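Grounds > Match Day > Safety Inspections > Clornwood

Pre-Match Safety Checklist: Clornwood Football Ground
Completed by: Taha Ouali, Safety Officer
Reviewed by: Tiburcio Medrano, Match Delegate
Period covered: March home fixtures

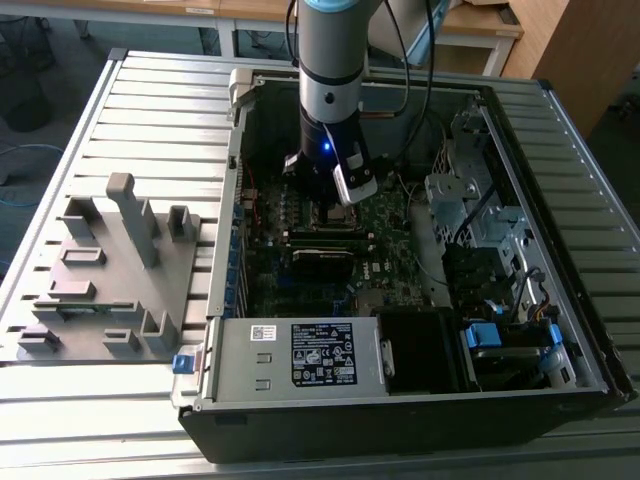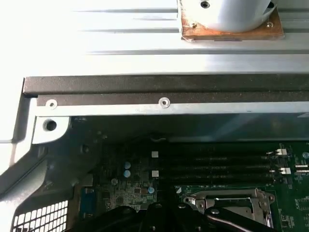

Both views: open computer case at an aluminum work surface.

1. Playing surface
Status: Pass
Comment: Goal frames anchored and nets secured. The worn patch in the north penalty area has been filled and rolled. It shall be checked again at halftime.

2. Perimeter barriers
Status: Pass with action
Comment: Two panels behind the east goal moved under hand pressure. The bolts have been tightened. Replacement brackets are on order from Kendotel.

3. Main stand (1,000 seats)
Status: Pass
Comment: Aisles clear. Seat 208 has a cracked back and is withdrawn from sale until repaired.

4. Visiting supporters' section (250 places)
Status: Pass with action
Comment: Exit gate C was stiff to open. The hinges were greased and the gate was tested again at 10:30 a.m. Stewards shall report any further difficulty to the control room.

5. Ground capacity
Status: Pass
Comment: The permitted limit remains 2,345. Turnstile counters were reset and agreed with the control room display.

6. Floodlights and emergency lighting
Status: Fail
Comment: The emergency light above the Dralgate Road stairs did not come on during the battery test. The stairs shall remain closed to the public until a new unit is fitted and tested.

7. Players' tunnel and dressing rooms
Status: Pass
Comment: The tunnel canopy extends fully. Matting at the field end has been taped down.

8. First aid
Status: Pass
Comment: Stretchers and defibrillator in place. The ambulance bay must be kept free of team vehicles.

Open items: 2, 3, 4 and 6. Item 6 requires the delegate's signature before the stairs reopen.

Filed under: Stadium Safety, Football, Inspection Records

Contact the Grounds Office | Back to top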